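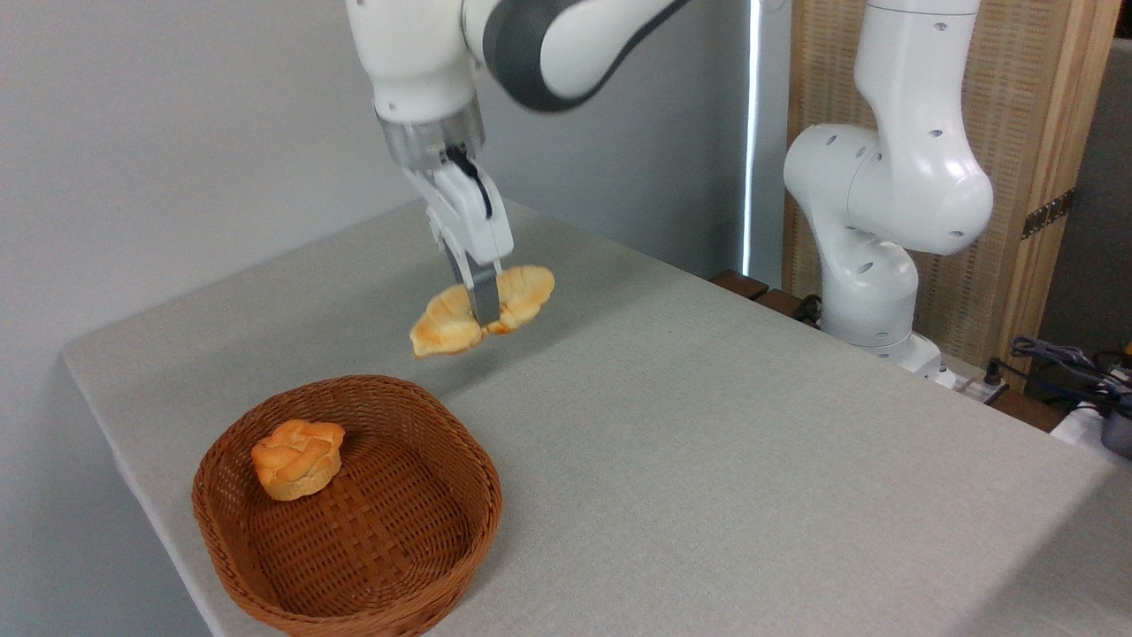

4.3 Estimating the state of a held item

The planner described in Section 4.2 assumes that an item keeps its shape once the gripper has closed on it. For cups and blocks this is a fair assumption. For bread it is a poor one, and most of the failures we logged in the first round of trials came from it. A soft roll can sag, fold or open up along a seam, and the part that hangs lowest may end up well below the fingertips. If the planner still works from the shape measured before the grasp, it chooses a path that drags the item over the rim of the basket.

We therefore added a second estimate, made after the lift and before any sideways motion. The perception module, Damix, takes a colour image from the fixed camera and segments everything connected to the fingers. It then fits a set of spheres to the segmented region, using the known pose of the gripper to fix the scale. The fit has no model of bread behind it. It only has to cover the item from above and from the sides, and we pad each sphere by a small margin to allow for swinging.

Figure 4 shows a case where the two estimates differ a great deal. The held roll hangs in two lobes, one on each side of the fingers, with the left lobe slightly lower than the right. A single ellipsoid centred on the fingertips would have to be very wide to cover both, and it would rule out paths that are in fact clear. With spheres, each lobe gets its own group and the lower one sets the clearance height. The second roll, still in the basket, is treated as a separate item and stays in the scene map as an obstacle.

Segmentation of the held item was harder than we expected. The crust and the wicker are both warm in tone, and an early version of the network would sometimes join the two when the item was low over the basket. We tried a depth cut first, but it removed the bottom of long items. The version used here masks out the basket with its last known outline and runs the segmentation only after the gripper has reached the lift height. This costs a short pause — 80 ms in the current build — and we kept it because the motion planner is idle at that point anyway.

The sphere set is passed to the planner, Benik, which attaches it to the gripper link and checks it against the table, the basket and the links of the other arm. The second arm is kept in the collision model even in single-arm tasks. Its base sits at a back corner of the table, and a path that swings out wide can come closer to it than one would like. If no clear path is found, Benik raises the lift height by one step and asks for a new estimate. After three such steps the item is set back down and the grasp is planned again.

The segmentation network was trained on 1,404 labelled images drawn from our own trial logs. Ruoxi Jiang labelled the held-out set of 163 images separately, without seeing the output of the network. In 57 of these the item had changed shape enough that its outline no longer matched the one measured before the grasp. We report results on that subset alone in Section 5.2, as the remaining images are easy and tend to hide the errors that matter.

Two limits should be noted. The estimate is made once, so an item that keeps opening during transport is not tracked. The fixed camera also sees only one side of the gripper, and anything behind the fingers is filled in by mirroring the visible part — a crude choice that works for rolls and buns but would not hold for a slice held at one corner.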